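1/ A few of you asked how the cold house experiment went, so pull up a chair. Last November Sânziana Onu and I agreed to stop heating rooms we weren't sitting in, and I have Opinions now (sorry, this will be long, put the kettle on).

2/ Start with the smallest room. A smallest room warms up quickly if you shut the door, and we'd been leaving ours open for years out of pure habit. We shut it now. I feel a bit silly even typing that!
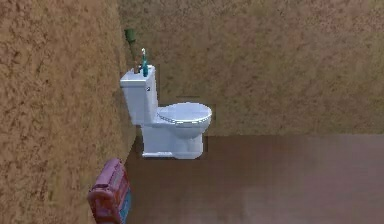

3/ Baths next. I love a bath and I wasn't giving them up for anybody, but I did move mine to just after Sânziana's, so the room had already taken the chill off. Lovely arrangement, apart from the queue on a Tuesday when we both get in late.
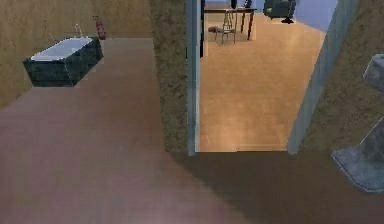
Dark marbled sides, white inside, and a little red extinguisher on the wall.

4/ Then there's sitting still, the real enemy. You can potter about in a cold house quite happily for hours, but an evening with a book will finish you off. My gran knew this and had a blanket for the knees and another for the shoulders, and
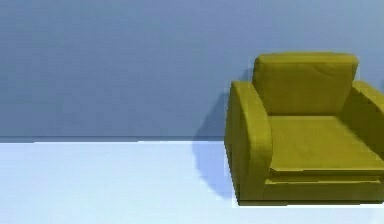
she'd tuck a hot water bottle in behind her back before she so much as opened the paper. I've copied her in every detail and I'm only cross that I waited so long.

5/ Hallways I've given up on. We hung a thick curtain over the front door, put a rolled towel along the bottom, and now we just walk through quickly. Ka-ming Chou swears by lined curtains on the stairs as well, so that's the job for next winter. 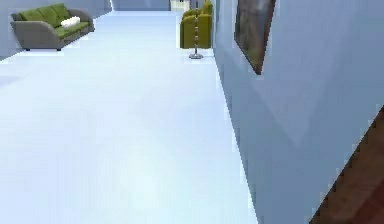

6/ Sums, for those who like them: 2,000 units over the winter before, 1,180 over this one. Same house, same two people, rather more jumpers. Do send me your own tricks, especially anything for cold feet, as I've tried every sock going and mine are still like ice at bedtime.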